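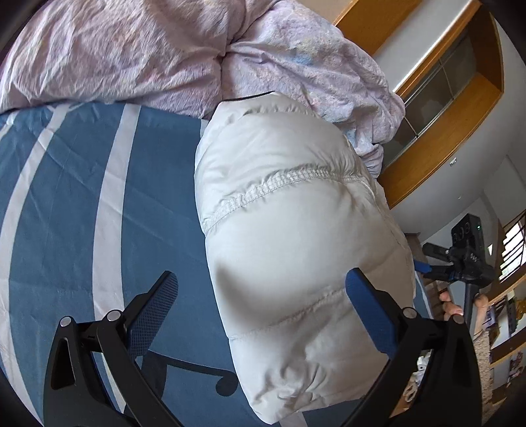
How do you wash a down coat at home without ruining it? I have two winter coats that need cleaning before I put them away, and the cleaner in Drirmont wants more for the pair than I paid for one of them. One is a white quilted puffer, the one folded on the bed, and I am mostly worried about that one because I wore it all season and the collar and cuffs have gone gray. The label says machine wash cold, gentle, tumble dry low, remove promptly. It also says 800 fill on the inside tag. The other one is beige, a bit shinier on the outside, and the care label has been washed out so I can't read it. I think it is polyester fill but I'm not sure.

My washer is a top loader with the post in the middle (agitator). The dryer is a normal electric one, not very big. I have regular liquid detergent and a bottle of fabric softener. My sister washed hers once and it came out flat with hard lumps in the corners, and it never went back to how it was. I would like to avoid that.

Things I would like to know: can I use the washer I have, what soap, and how long in the dryer. Also what to do about the collar, if anything. I would rather do it once and do it right.

Posted by Seul-gi Cha
Drirmont

Bent Holst
I have washed down coats and sleeping bags at home for 11 years and have only lost one, which was my own fault. It can be done but set aside most of a day.

Don't use the top loader with the agitator. The post grabs the coat and can pull the seams. A wet down coat also traps air, floats, and doesn't rinse well in that kind of machine. Go to a laundromat and use a big front loader. Run it empty on a rinse first if you can, in case the last person used bleach.

Leave the softener at home. It coats the down and takes the loft out of it. Regular detergent is not a disaster but it is hard to rinse out, so I buy a down wash. Use the amount on the bottle, and less if your water is soft.

For the collar and cuffs, wet them, put a little of the down wash on, and work it in with your fingers or a soft toothbrush. Wait fifteen minutes. Do this before the main wash. Body oil is most of what you are looking at and it usually lifts. Makeup is harder and may need a second go.

Then:
Empty the pockets. Check the inside ones too.
Take off the hood trim if it is real or fake fur and it unzips.
Close all zippers and snaps.
Wash one coat at a time, cold, gentle.
Run a second rinse. If you still see suds, run a third.
Spin on low, then again on low.

When you lift it out, put both arms under it. Don't hang it up by the shoulders, the wet fill all drops to the bottom of each section and the weight is hard on the stitching. It will look terrible at this point. The down goes to clumps when it is wet and you will think it is ruined.

Drying is where your sister's coat went wrong, I would guess. Low heat, three clean tennis balls, and stop every half hour to pull apart the clumps with your fingers. A heavy coat takes me three hours or more. It will feel dry on the outside long before it is dry in the middle. Hold it up to a lamp, and if you see dark knots in the sections it needs to go back in. After that I leave mine over a chair in a warm room overnight before it goes in the closet.

If it ever does come out with lumps, you can often fix it by wetting it again and drying it properly.

Joon-young Wang
I just put mine in with the towels on cold. Never had a problem. It's a jacket, it's made to go outside.

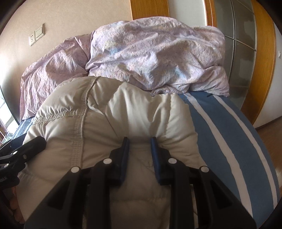
What should I do with a coat if I can't tell whether the fill is down or polyester?

Treat it as down. Cold water, gentle cycle, low heat and no softener will not hurt polyester, and polyester dries faster, so you only lose a little time. If you want to find out, pinch a section between two fingers. Down usually has small quills you can feel and polyester is smooth all the way through. Stay on low heat in either case, a shiny shell can pucker on high and that doesn't come back.

Posted by Davoud Shojaei

I agree with most of what Bent wrote. A few additions from someone who worked the counter at a cleaner's in Pusley for a while.

Tennis balls can leave color on a white coat, mostly when they are new. Use wool dryer balls for the white one, or put each tennis ball in a clean white sock and knot it.

Don't wash the two coats together.

If your home dryer is small, use the laundromat dryer as well. The coat has to be able to open up and tumble. In a small drum it stays in a wad and you get a hot outside and a wet inside. Bring plenty of quarters and go on a Friday morning if you can, weekends are full and you will be standing there feeding the machine for a long time.

For storage, hang it on a wide hanger or lay it loosely in a cotton bag. No vacuum bags for down over a whole summer.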